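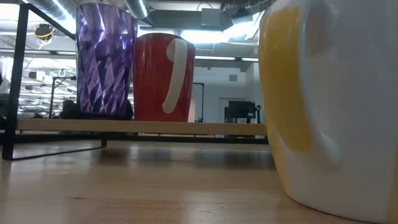 Purple tumbler and red cup on a timber shelf board.

Shelf sag: working out the span before you buy the board

By Manju Tyagi
February

Most kitchen shelves fail slowly. A board that looked straight at installation takes on a permanent bow over a year or two, and by then the brackets are fixed and the wall is painted.

Deflection under an even load rises with the fourth power of the span if the load per metre stays the same. Stretching the gap between brackets from 600 mm to 900 mm gives five times the sag. Thickness works the other way, with the cube: a board twice as thick is eight times as stiff. Depth from front to back matters far less.

Working limits for crockery:

19 mm solid pine - brackets at 600 mm centres
19 mm particleboard - 450 mm centres, less in a humid kitchen
30 mm hardwood - 900 mm centres

Plastic cups weigh next to nothing. Stacked dinner plates are the real load, so put them directly over a bracket and keep the light pieces mid-span.

For a run of 2000 mm, use four brackets and set the outer pair in from each end. A short overhang at the ends reduces the bow in the middle. Locate the studs first; plasterboard anchors are not suitable for crockery, whatever the packet says. Pre-drill the board and stop the bit 10 mm deep with tape if the stock is 19 mm.

An existing shelf with a slight bow can often be turned over, provided the finish on the underside is acceptable. Otherwise, glue and screw a hardwood strip on edge beneath the front. A strip 40 mm deep will stiffen a pine board considerably. Clamp it flat before the glue goes on, and leave the clamps overnight.

Sand to 80 grit only where old varnish has lifted, then work up through the finer grades. Seal all six faces, including the end grain. Boards sealed on one side only will cup.

Related
Rehanging a cupboard door - Chathurika Dissanayake
Choosing screws for damp rooms
Removing tannin marks from benchtops

Contact the Grullwood workshop desk | © Grullwood | Back to top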